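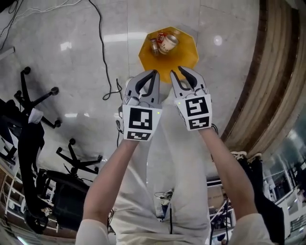
Review: Gatidico hand-held gripper kit, with the Kasten training recipe
Hashini Jayawardena, 8/31/25

I have used the Gatidico kit since May, and I think it is now fair to write down what I found. The kit is a pair of hand-held grippers with printed marker plates, a head camera, and the software that turns the recordings into hand paths. We bought it for one purpose. We wanted to repeat the result from the Kasten report, which says that a two-arm robot can learn table tasks from people who hold grippers in their hands, without any robot present during the recording.

The method is simple to explain. A person does the task with the grippers. The camera on the head sees the markers, and the software calculates where each gripper was at each moment. A policy is then trained on the pictures and the paths together, and finally it is run on real arms that carry the same type of fingers. The difficult part is that small errors in the marker tracking become errors of the robot later, and one does not see them until the training is finished.

Our task was clearing a tray: cups, glasses, small packets. We made the recordings on the floor at our Sarnesdale laboratory. A tray on the floor gives the head camera a steep view down, and this is a different view from the table recordings in the report. I will come back to this point.

Recording

The grippers are comfortable for the first half hour. After that my thumbs were tired, and my colleague with smaller hands was tired earlier than me. The fingers open wide and close evenly. The inner pads hold a ceramic cup well, also when it lies on its side and must be turned up. Glass is less secure. I learned to take a glass low, near the base, and to close slowly.

We recorded 400 demonstrations, and 3774 seconds of them remained after cutting the pauses and the failed grasps. The software marks a demonstration as bad when one plate is lost for too long. This works properly, but the default limit is too strict for two hands, as one plate often passes in front of the other. I changed the limit in the settings file. The manual does not mention this setting, and I found it only by reading the file.

A word about floors. Ours is polished and reflects the ceiling lights. When I tilted a plate to a certain angle it reflected too, and the tracking jumped by a few centimetres. Turning off one row of lights removed most of the jumps. The next version of the plates should have a matt surface — I have written this to Gatidico and received a polite answer, without a promise.

Training and result

We followed the Kasten recipe without changes at first. With 200 demonstrations the policy could pick the cup but it was confused by the glass, and very often it closed the fingers above the rim. With the full set it finished the whole tray in around two thirds of the trials. The report gives a better number than ours, but for tables and for opaque objects only, so I do not say that the two results disagree.

What surprised me was the effect of the head movement. In the first recordings I moved my head a lot, as one does naturally when looking for the next object. The policy trained on these was slow and hesitating. When we recorded again with a calmer head, the hesitation was smaller. The report gives this one sentence in an appendix. In my opinion it belongs on the first page.

I also tried the Lernwood tracking package on the same recordings. It is slower, it needs a better graphics card, and it loses the plates less often when the hands cross. For one-handed tasks I saw no difference worth the waiting time.

What I like and do not like

The calibration takes 2 minutes and stays good for the day. The files are open and well named. The indicator lights are small, but I can see them from the corner of my eye. On the other side, the cables are too short for a person who works on the floor, the case has no place for spare pads, and the price of the pads is not friendly.

Would I buy it again? For two-handed tasks with solid objects, yes. For a group that works mostly with transparent things I would first borrow a kit and record one afternoon. We will repeat the tray task at table height next, with the same objects and the same people, and I will add the numbers to this review when I have them.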